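My Home Bar Safety Checklist (With Way Too Many Comments)

Last updated: November 24, 2025

Print this page | E-mail this page

I go through my home bar twice a year, once in March and once before the holiday guests start showing up, and this is the list I use. It started on the back of an envelope after a bottle of homemade ginger syrup popped its cap in the pantry (sticky for days!). My friend Nafula Mbwambo asked for a copy, so I typed it up with my notes. Check off what applies to you and skip the rest.

BOTTLES AND OPEN STUFF

[ ] Vermouth and other wine-based bottles are in the fridge, with the opening date on the cap.
Comment: I use masking tape and a marker. Mine get two months, tops. I found a sweet vermouth this time with no date on it at all and poured it out.

[ ] Caps and corks seat tightly, and there's no crust on the threads.
Comment: Coffee liqueur is the worst for this. Hot water and an old toothbrush.

[ ] Cream liqueurs are inside the date on the label.
Comment: If it's lumpy, don't shake it and hope. Out it goes.

[ ] High-proof bottles are stored low, away from the stove and out of the sun.
Comment: Mine used to live on the shelf closest to the burners – not smart. They've moved to the bottom of the Hisby cabinet, behind the door that sticks.
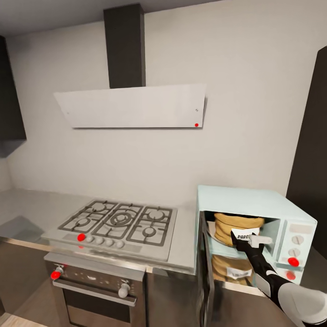
[ ] No flaming garnishes under anything that could catch, and a lid within reach.
Comment: I flame an orange peel maybe three times a year and I get nervous every single time. Sleeves up, bottles capped and pushed well back before the match comes out. I never pour from a bottle onto a flame. Never ever.

SYRUPS, JUICES AND INFUSIONS

[ ] Simple syrup is labeled and in the fridge.
Comment: One-to-one syrup gets two weeks at my house. The rich kind gets longer, but anything cloudy or fuzzy is done.

[ ] Citrus was squeezed today.
Comment: OK, or yesterday. Lime goes flat and weird on me fast.

[ ] No garlic-and-oil or fresh-herb-and-oil jars sitting out for fat-washing projects.
Comment: I went through a phase. Keep them cold, make small batches, and toss what you don't use that week.

[ ] Infusions are strained, and I've looked up whatever plant went in.
Comment: Nahuel Olivares, who got me into making bitters in the first place, once talked me out of a bark I had ordered online without reading a thing about it. Some of those are no joke. Tobacco is a flat no. 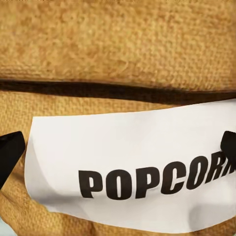

[ ] Dried peels and spices smell like something.
Comment: Gentian keeps forever, cardamom doesn't. I threw out a whole jar of orange peel that had turned soft, and I was a little sad about it.

GLASS, TOOLS AND ICE

[ ] No chips on rims (run a finger near the edge, carefully!).
Comment: Lost one coupe this round. The Konby tumblers are all fine, as usual. You could drop those down a well.

[ ] Shaker tins come apart without banging on the counter.
Comment: My Paredes set has a dent, so it sticks. Still usable, but I've moved it to the "replace soon" line.

[ ] Peeler and paring knife are sharp and stored with a cover.
Comment: Worst cut I ever had was a dull peeler on a grapefruit.

[ ] Ice is scooped with a scoop. Glasses never go in the bucket.
Comment: If glass breaks anywhere near the ice, all the ice goes, melted down with hot water, and then the bucket gets wiped out with a damp paper towel.

GUESTS

[ ] Big water pitcher out before the first drink is poured.

[ ] At least one good drink with no alcohol in it.
Comment: Mine is tonic, grapefruit and a pinch of salt. Check your bitters if somebody isn't drinking at all, most of them are made with alcohol.

[ ] Allergies asked about – egg white and nut liqueurs especially.

[ ] Rides home sorted out.

STILL TO DO

Replace the Paredes tins. Fix the cabinet door. Buy more tape. Figure out what's in the little brown Flivberg bottle with no label, or just dump it.

We use cookies to remember your preferences. By continuing to use this site you agree to our cookie policy. Accept | Manage settings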